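Student Work > Engineering Projects > Reports > Simulation Practice Rules for Two-Finger Grippers

Last updated: 24 February 2025

We use cookies to remember your settings and to measure visits to this site. Accept all | Manage choices

Practice Rules for Recording Simulated Gripper Trials

Zinash Gudeta, Elis Parri, Timo Böttcher
Project supervisor: Sun-ja Joo

1. Purpose

The project set out to write a short body of rules for running and recording gripper trials in simulation, and to test whether students outside the group could follow them. The rules are known in this report as the Zandow rules, after the shared folder in which they were drafted. They cover scene setup, camera placement, the run itself and the record kept afterward. They do not cover controller design or training methods.

Earlier coursework in the lab had produced 1896 simulated episodes with no common rules. When the group tried to reuse them, 1514 could be matched to a known scene file. The remainder had a missing or overwritten scene file and were set aside. Most of the rules below respond to a fault found in that material.

2. Rules for scene setup

2.1 Each scene file is read-only once its first episode has been recorded. A change of any kind, including a change of texture or light, requires a new file name.

2.2 Units are meters, kilograms and seconds. Joint angles are stored in radians. Degrees may be used in plots if the axis label says so.

2.3 Friction values are written in the scene file and never set from a script. In the old material two scripts changed finger friction at load time, and the value used could not be recovered.

2.4 Surfaces that differ in function must differ in color or texture. Texture scale is checked from the wrist camera as well as from the overview camera, as a grain pattern that looks correct at a distance may be badly oversized at close range.

2.5 Visual and collision shapes are inspected separately. A part that is visible but has no collision shape, such as a cable, is listed under "visual only" in the scene notes.

3. Rules for the camera and gripper

The wrist camera is fixed to the gripper body and its offset is recorded with the scene. Both fingers must be in view when the gripper is open, so that the finger state can be read from the image and compared with the logged joint values. Disagreement between the two is a fault and the episode is rejected.
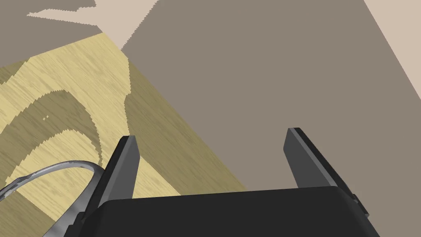 Camera offset was the rule that took longest to settle. The first draft allowed any offset that kept the fingertips visible. Yabsira Derese, who reviewed the draft, noted that this let two users produce valid episodes that could not be compared with each other. The second draft fixes one offset per gripper model and stores it in the gripper file, where the user has no reason to edit it.

Every episode begins with the gripper open and holding nothing. The start pose may vary, but it is drawn from a seeded generator and the seed is logged. Manual adjustment of the start pose is not permitted in a recorded run.

4. Rules for the record

An episode record contains the scene file name, the gripper file name, the seed, the simulator version, the time step and the result. The result field takes one of three values: success, failure or void. A void episode is one stopped by a software fault or a rule breach. Void episodes are kept and reported - deleting them hides the fault rate.

The success test is written before the first episode is run. It may not be loosened afterward. If the test is found to be wrong, the full set is run again under a new name.

5. Trial of the rules

Two student groups, Kenditz and Skindari, were given the rules and a scene neither had used before. They recorded 200 episodes between them. The group then checked each record against sections 2 to 4.

There were 45 records with at least one breach. The most common was a missing simulator version, followed by a scene file edited without a new name. The Fikre logging script has since been changed to write the version without user input, and it now refuses to start if the scene file differs from its stored checksum.

No breach of the camera rule was found. This is a weak result, as both groups used the same gripper file and had no occasion to alter the offset.

6. Limits and open points

The rules were tried with one simulator and one gripper model. Rule 2.4 depends on the judgment of the person checking, and the two groups read "badly oversized" differently. A numeric limit on texture scale was discussed and left out for lack of data.

A repeat trial is planned for April with a second gripper model. Timo Böttcher will maintain the rule text until then, and proposed changes should be sent to him with the affected rule number and one episode record that shows the problem.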